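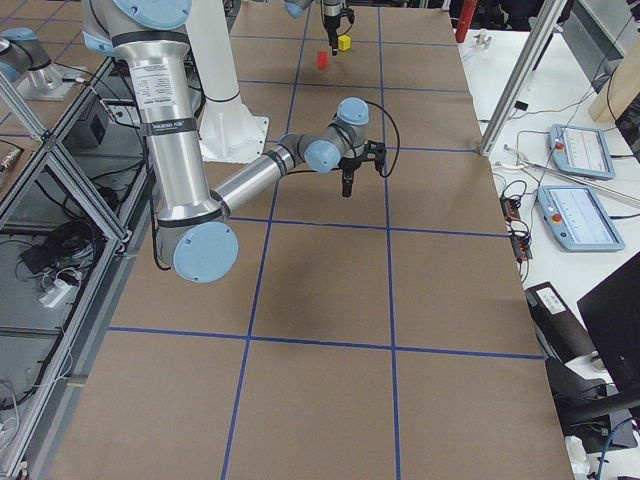
Phromma bench cell

The Phromma bench cell is a two-arm robotic workcell used at the Standach parts-handling plant in Jatville. It was placed in regular service on November 8, 2018, as the first automated station in a department that until then had sorted, stacked and staged small components by hand. The cell is used both to prepare handling programs for the plant's production lines and to train staff who move from manual sorting to cell attendance. In writing on workplace automation it is cited mainly for its effect on job classification and on the division of work between attendants and programmers.

Background

Standach set up its hand-sorting department in a hall of 4,000 square feet. Sorters stood at long tables, took parts from mixed trays and built them into fixed sets for packing. The work was paid at a single rate, with a supplement for the second shift. Training lasted two days and was carried out by whoever was free at the next table.

The plant began to plan an automated station after repeated difficulty in filling the second shift. An early proposal called for a closed line with fixed feeders. It was dropped because the sets changed too often, and each change would have required new tooling. The proposal adopted in its place used general-purpose jointed arms with parallel grippers, which can be set up for a different part by changing a program and, where needed, the gripper fingers.

Installation took place in August and was followed by a trial period. The hand tables nearest the cell stayed in use throughout.

Layout

The cell is built around a long table with a brown covering. Strips of blue tape divide the covering into large rectangles. The two arms work over this surface, each fitted with a black two-finger gripper. Aluminum framing with diagonal bracing runs along one side of the table, and a separate white desk stands along the other.

The tape lines are a reference for people. The control program stores positions as coordinates and does not depend on the tape. Attendants use the rectangles when they place parts, when they report a fault and when they hand over at the end of a shift. Rectangles are named by row and column, starting at the desk side. The same naming appears in the written procedures, so that a sorter with no programming background can follow a work order from the first day.

Colored cubes serve as stand-ins for parts during training and program checks. They are easy to tell apart and their flat faces suit a parallel gripper. A program that handles the cubes correctly is then repeated with production parts at reduced speed before release.

Controls

Each arm is controlled through its own teach pendant, a hand-held unit with a touchscreen and a red emergency-stop button. The pendants are kept on the desk, within reach of the seated attendant, along with a keyboard and mouse.

Plant rules require the attendant to know which pendant belongs to which arm before power is applied. During the trial period the pairing was passed on by word of mouth. A written check was added to the startup procedure after an attendant paused the wrong arm. Under the current procedure the attendant selects each arm in turn, moves it a short distance at low speed and confirms the match in the shift log.

Work cycle

A standard exercise, known at the plant as the three-block set, consists of the following stages:

Parts are placed by hand in the rectangles listed on the work order.
The attendant clears the table, takes a seat at the desk and starts the program from the pendant.
The assigned arm closes its gripper on the first part and carries it to the build position.
Remaining parts are added in order.
The attendant inspects the set and records it as accepted or rejected.

In one variant the parts are held together in the gripper and moved as a single unit. This variant is used to teach grip position. A stack held too near its top or bottom part may shift when the arm changes direction, and attendants learn to correct the grip height from the pendant instead of slowing the entire program.
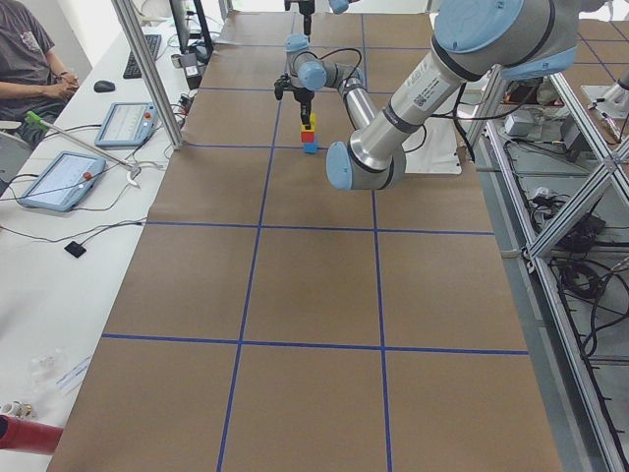

Three-block stack held in the near arm's gripper, Phromma bench cell. Teach pendants lie on the desk at left.

Rejected sets are taken apart by hand. The plant has twice studied whether the arms should do this as well. Both studies found that a rejected set is seldom in a known position, and that describing it to the program took longer than removing it.

Changes in staffing

No sorter was dismissed as a direct result of the installation. Under an agreement made before the trial period, sorters with at least one year of service could apply for the new grade of cell attendant. The grade requires 200 hours of supervised time at the bench and a practical test. It carries a higher base rate, but the second-shift supplement was reduced at the same time, and for some evening workers the net gain was small.

The number of hand-sorting positions fell over the following years through retirement and transfer. Vacant positions were not refilled. The plant describes this as natural turnover. Workers' representatives have described it as a slow reduction in force and have asked that the agreement be extended to temporary staff, who were not covered by it.

The content of the work changed more than the number of people doing it. A sorter handled parts continuously and made few written records. An attendant spends most of a shift seated, handles parts only at setup and removal, and writes an entry for every stop. Complaints of shoulder and wrist strain became less frequent in the department. Complaints of eye strain and of long periods without movement rose, and the plant now rotates attendants between the cell and the hand tables during each shift.

Fault handling

The shift logs for the first year of service list 734 stops. They are grouped in the logs under four headings: part not found, grip lost, joint limit and operator stop. The last of these covers any case in which the attendant halted an arm without a fault message.

Operator stops were at first treated as errors and counted against the attendant. The practice was ended after a review showed that many of them had been made shortly before a fault would have occurred. Attendants had learned to recognize a poor approach to a part, such as a gripper coming down beside a cube that had turned slightly out of line. The category was renamed "early stop" and removed from individual performance records.

Attendants may correct a position and resume, but they may not alter the order of a program. Changes in order are reserved for programmers based at the company's Gedham office, who work from the log entries and visit the plant when a new part is introduced. The rule has been the main subject of dispute since the cell entered service. A change requested on the second shift usually waits until the next morning, and the affected set is built by hand in the meantime.

The Gedham office has held that a single point of control is needed to keep program versions consistent between the bench and the production lines. In its view, the skill of an attendant lies in setup and observation, and program order falls outside the grade.

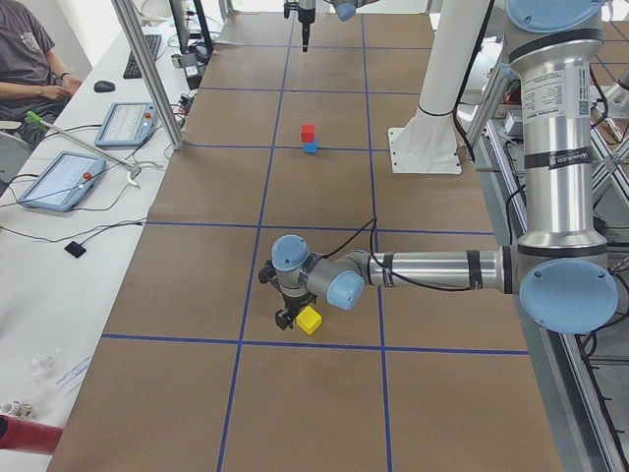

Rungnapa Suwannarat has disputed this division, arguing that attendants already make programming decisions each time they choose where to place a part or how high to grip it, and that the grade should be rewritten to say so. In the same remarks she accepted the need for version control but held that it could be met by recording attendants' changes for later review. She also noted that a worker who has to describe a fault in writing to another office is doing part of that office's job at a lower rate.

A limited form of this proposal was adopted at the bench. Attendants who have passed a second test may reorder steps in training programs, provided that the original version is restored before the end of the shift. Production programs remain under the control of the Gedham office.

Training use

New attendants begin with a single arm at reduced speed. The second arm remains parked until the trainee can set up, run and clear a three-block set without assistance. Work with both arms is introduced last. It requires the trainee to follow two programs at once and to decide which pendant to reach for when one arm enters a rectangle assigned to the other.

Supervisors sit at the desk during the first part of the course. In the later part they observe from the hand tables and do not intervene unless an emergency stop has been used. Trainees who do not pass the practical test return to hand sorting at their former rate and may apply again after three months.

See also

Cell attendant
Hand sorting
Parallel gripper
Teach pendant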